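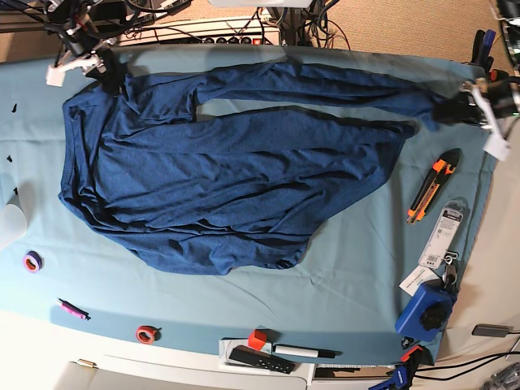
About Tresitz Garment Services

Tresitz Garment Services provides laundry, mending and labeling for nursing homes, assisted living residences and rehabilitation centers. The company processes residents' personal clothing as well as bed and bath linen, and operates from a single plant on the east side of Dirkside. It is privately owned and employs 192 people.

Our History

The company began as a dry cleaning counter on Mill Street, opened by the Tạ family. Its first institutional customer was a nursing home four blocks away whose own laundry room had been closed after a boiler failure. The arrangement was meant to last until the boiler was replaced. The home decided to keep sending its clothing to the counter, and two neighboring residences asked for the same service the following year.

The family sold the retail side of the business and moved the remaining work to a former bakery building, where it stayed until the present plant was completed. The Tresitz name was adopted at the time of the move. Members of the Tạ family continue to hold a majority of the company's shares and two of the five seats on its board.

Rhea Maglaya was appointed managing director after eleven years with the company, first as a route supervisor and later as head of plant operations.

Our Services

Personal clothing. Each resident's clothing is washed in a separate net or in a small sorted load, according to the instructions of the home. Items are returned folded or on hangers, grouped by resident and by floor. The standard return time is 3 working days. Woolens, silk and items marked for hand washing are set aside at intake and handled by a separate team.

Linen. We launder linen owned by the customer and also rent sheets, towels and blankets from our own stock. Rental customers receive a fixed weekly quantity, which may be changed with one week's notice.

Mending. Loose buttons, open seams and broken zippers are repaired at no added charge when the repair takes less than fifteen minutes. For longer repairs we contact the home for approval. Clothing is never discarded by our staff. An item that cannot be repaired is returned to the resident with a written note.

Labeling. Heat-sealed name labels are applied at the collar, waistband or side seam. Families may bring new clothing to the home's front desk, and our driver will collect it with the next regular pickup.
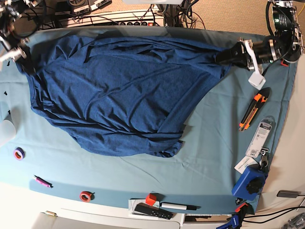

Navy T-shirt on a light teal cloth.

Skudisance

Lost clothing is the most common complaint made to homes about laundry service, and for many residents the loss of a favorite sweater is a serious matter. Skudisance is the tracking register we developed in response. It records the date on which a labeled item entered the plant, the load in which it was washed and the cart on which it left. Homes may consult the register at any time and may request a search for a missing item by telephone or in writing. Searches are normally answered by the close of the next working day.

Skudisance holds only the resident's name, room number and home. It contains no medical information. Records are deleted when the resident leaves the home or when the home ends its contract with us.

Health and Hygiene

Clean and soiled goods are kept in separate halls, with separate entrances and separate carts. Staff do not cross from one hall to the other during a shift without a change of outer clothing. Wash temperatures are logged for every load, and the logs are available to customers on request. Linen from rooms under isolation must be sent in the sealed bags we supply and is not opened by hand.

Our Employees

Most of our employees live within a short bus ride of the plant. New employees complete a paid training period in sorting, finishing and safe lifting before they are assigned to a department. Those who wish to learn mending may apply for the sewing course held at the plant each September. Places are limited, and preference is given to employees with at least one year of service.

The company contributes to the cost of English classes and offers an early shift beginning at 5:30 a.m. for employees with children in school.

Working With Us

Contracts are offered for terms of one or 2 years. Before a contract is signed, a member of our customer office visits the home to review its storage space, delivery access and present laundry costs. A trial period of six weeks may be arranged on a single floor.

Visits to the plant are welcome by appointment on any Monday afternoon. Visitors are asked to wear closed shoes and to report to the front office on arrival.

Families with questions about a resident's clothing should first speak with the staff of the home, who can contact us directly on their behalf.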